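4. Folds, Creases and Residual Brightness

4.1 Materials and hanging method

Three black fabrics were compared. The Pletholm is a brushed cotton with a short, dense nap. The Fedudo is a knitted polyester sold by the roll for stage masking. The Zotell is a woven wool blend, heavier than the other two and the only one of the set with a flame-retardant finish applied after dyeing. All were bought new and stored folded, as shipped, until the first hanging. No fabric was ironed before the baseline readings, because the question was how each would look when used the way most small studios use it, which is straight from the package.

Each length was clipped to a horizontal pipe at even spacing and allowed to fall under its own weight. The lower hem was left free. A second series, reported in Section 4.4, used a weighted hem. Readings in both series were taken with the room lights off and a single diffuse source directed at the cloth, first from straight ahead and then at 60 degrees from the normal. The meter was kept on the normal throughout.

4.2 Base reflectance

With the cloth pulled flat on a board, the ranking was the expected one. The Pletholm returned the least light at every wavelength in the visible range, the Zotell slightly more, and the Fedudo the most. The curves stay nearly parallel up to the red end, where the Fedudo rises sharply. At 700 nm it is no longer a black material in any useful sense, and under warm light the eye reads it as a very dark brown. The same rise has been noted by Morrison for polyester dyed with disperse blacks, and we have nothing to add to that account except that washing did not remove it.

Flat-board values are the ones printed on data sheets. They are a poor guide to how a hung cloth will look in a finished picture. A cloth on a board shows one angle to the light. A hung cloth shows many, and the brightest of them sets the point at which the backdrop stops reading as empty.

4.3 Folds and creases

It is useful to keep two kinds of relief apart. A fold is a broad wave in the hanging cloth, set by the clip spacing, the weight of the fabric and the fullness allowed at the pipe. A crease is a narrow line left by storage or handling. Folds change the angle of large areas by a small amount. Creases change the angle of small areas by a large amount, and they often flatten the nap along the ridge, so that the fibers lie side by side and reflect more like a smooth surface.

The two also differ in direction. Folds run mostly vertically in a free-hanging cloth. Storage creases run parallel to the edges when the fabric has been folded square, but diagonal creases are common wherever a corner has been pulled to one side or the cloth has been gathered by hand. A diagonal line is the harder one to hide. It crosses the vertical folds, catches light at each crossing, and does not line up with anything else in an ordinary interior. Low contrast is enough for it to be noticed, as in Figure 3.

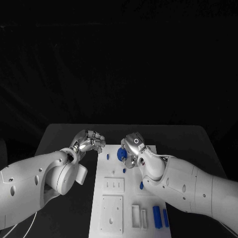
Figure 3. Black fabric backdrop behind a dark gray tabletop. Soft folds are faint; subtle diagonal creases catch a trace of light.

To put a number on visibility we used the ratio of the brightest reading along a crease to the mean of the flat cloth on either side. A ratio of one means the crease cannot be separated from its surroundings. With the source straight ahead, the Pletholm and the Zotell both stayed close to one. With the source at 60 degrees the Pletholm rose more than the Zotell, which reverses the flat-board ranking. The likely cause is the nap. Brushed cotton is darkest when the fibers stand up, and a hard crease lays them down. The wool blend has less nap to lose.

The Fedudo behaved differently. Its knit recovers well from folding and the storage lines were gone by the following morning, but its higher base level meant that even the shallow folds could be seen at normal exposure. In practice an operator has to choose between a dark cloth that keeps its creases and a lighter one that drops them.

4.4 Weighted hem

Adding weight to the hem lowered the crease ratio for the wool blend and left the cotton almost unchanged. It also pulled the folds into narrower, steeper waves on all of the fabrics, an effect we had not planned for and did not measure well. The tension was not even across the width – the clips slipped twice during the December sessions – and the values in the last column of Table 2 should be read with that in mind.

Steaming was tried afterward on the cotton only. It reduced the diagonal creases more than the weight had done. Brushing the nap upward while the cloth was still damp reduced them further, but the result depends on the hand doing the brushing and we do not report a figure for it.

4.5 Effect of the foreground surface

A horizontal surface in front of the backdrop acts as a second source. Light striking a tabletop is sent upward onto the lower part of the cloth, where it meets the folds at a shallow angle. A white surface placed under the Zotell raised the readings in the lowest band enough to hide the difference between treated and untreated samples. A dark gray surface did not. For this reason the comparisons in Section 5 use the gray surface only, and readings from the lowest band are left out wherever the table edge was closer to the cloth than the width of one fold.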